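Short Fiction Serials Archive Submit About

The Folding Budget

My boss rang while I was eating crisps out of the minibar basket, which tells you how the evening had been going.

"Have you got a number for me?" said Leszek Sikora. No hello. He never bothers with hello after six.

I had lots of numbers, that was the trouble. The Jeltmont was 760 a month on a lease, two arms and a table, and the salesman threw in the training. The Prurnier cost 564 a month but you had to buy the grippers separately, and they wore out, and when I asked how quickly they wore out he showed me a brochure about something else. I'd spent the whole day at the trade fair being given pens.

"I'm still weighing it up," I said.

"Weigh faster. Mieczysław wants it in the plan before December."

Mieczysław Ostrowski owned the laundry, and the van, and in a manner of speaking he owned me. He'd seen a robot fold a towel on the telly and hadn't slept properly since. The trouble was that we don't do many towels. We do the shirts for Nowicki, who run tours for bands and send us bin bags of T-shirts that have been in the back of a coach for a week, all sizes, half of them inside out. I'd asked both salesmen whether their arms could manage a T-shirt out of a bag, and both of them had said "in principle".

There was a third option, and it was the one I'd been putting off explaining. A little outfit called Zullik would lend you the arms cheap if you supplied the folding. You put the bands on your wrists, you folded things the way you always fold them, and they taught the machine from that. Nine hours of it and they'd knock the first year's lease down to almost nothing. I'd signed for the kit at their stand before I'd really thought, and now I was in a hotel room in the dark with my own packing for raw material and a stool for a table.

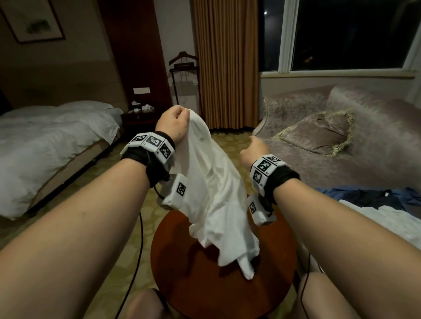
"What's that noise?" said Leszek. I had him on speaker on the bed.

"Cable. It keeps catching."

"Are you doing it now? The Zullik thing?"

"I'm having a go."

He went quiet, and I could hear him doing sums. Leszek does sums with his tongue against his teeth. I've sat opposite that sound for ten years — I'd know it anywhere.

"So we pay you for nine hours," he said slowly, "and they pay us in robot."

"More or less."

"And what does the robot do when it's learned?"

"Folds like me."

"You fold terribly," he said, and he's right, I do a sort of tuck at the sleeve that my mum did, and his wife has complained about it twice. I thought about a whole row of arms in the back of the shop doing Mum's tuck, all night long, with the lights off. I liked it so much I had to sit quiet for a bit.
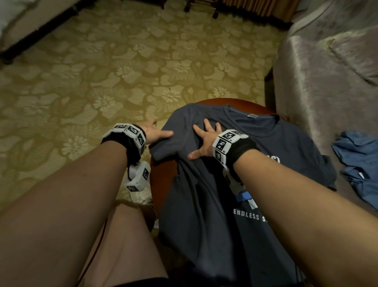

"Are you there?" said Leszek.

"I'm smoothing."

"Put Zullik down, then. But put the Jeltmont underneath it in case. And leave a line for repairs."

"How much?"

"I don't know. What do you cost when you break?"

I said I'd only ever had the one sick day, the tooth, and he said yes, he remembered, he'd had to do the Nowicki bags himself and found a sandwich in one. Then he said goodnight, which he doesn't usually, and I typed in 564 for repairs, only because it was already in my head.

After that I shook the shirt out and started it again from the collar, a bit slower, the way she used to when I was watching.

Contact the editors | © All stories remain with their authors | Back to top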